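News > Research > Robotics and Automation

Print this article | E-mail this article

Gedari Laboratory Opens Remote Teaching Program for Household Robots

NERSTEAD – The Gedari Laboratory has opened a program in which operators teach household tasks to a robot by remote control, working first in simulated rooms and later on physical equipment. The laboratory announced the program in September, together with its partner, the engineering firm Costov.

Under the program, an operator seated at a workstation guides the robot through a task from beginning to end. The software records the motion of the arm, the opening and closing of the gripper, and the view from the robot's cameras. Each completed run is stored as one demonstration. A learning program is then trained on the stored demonstrations until it can attempt the task without an operator.

The first phase covers seven tasks, among them opening a room door, pulling out a drawer, clearing a table and placing a folded towel on a shelf. The laboratory has set a target of 100 accepted demonstrations for each task. Runs in which the operator drops an object, strikes furniture or exceeds the time limit are kept in a separate archive and are not used for training in this phase.

Door tasks were chosen as the starting point. According to the laboratory, a door requires the operator to approach at a suitable angle, take hold of the handle, and then move the arm and the base together as the door swings. Small errors early in the motion tend to grow, and the demonstrations must show the learning program how an operator corrects them.

The simulated rooms are furnished as ordinary living quarters, and the furniture is rearranged between sessions. Doors with bar handles, lever handles and round knobs are included.
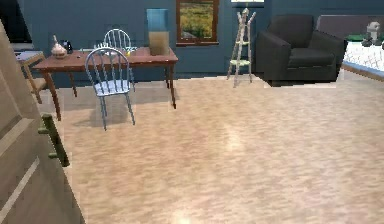 Can the program be taught entirely in simulation? The laboratory does not expect so. Simulated demonstrations are less costly to collect and can be repeated without wear on equipment, but the weight of a door, the friction of a hinge and the grip of the fingers differ on a real machine. Each task will therefore be finished with a smaller set of demonstrations given on a physical robot.

That second set will be collected at the Bastos Building, where two test rooms have been fitted with full-size doors, cabinets and tables. Operators there will use two methods. In the first, the robot is driven from a control station in an adjoining room. In the second, known as hand guiding, the operator stands beside the arm and moves it directly while its motors are set to yield. The laboratory intends to compare the methods for accuracy, for the time each demonstration takes and for operator fatigue.

Nearly 219 hours of operator time have been scheduled for the first phase. Operators complete a short training course before their first recorded session, and sessions include a rest period. Costov is supplying the control stations and will maintain the recording software. The laboratory remains responsible for safety review and for the storage of all recorded material.

Staff of the laboratory will examine the accepted demonstrations for consistency before training begins. Where operators have solved the same task in clearly different ways, both approaches will be retained and labeled.

Results from the door tasks will be published first, with the remaining tasks to follow as they are completed. Applications for operator positions in the second phase may be submitted to the laboratory's program office in Nerstead.

Print this article | E-mail this article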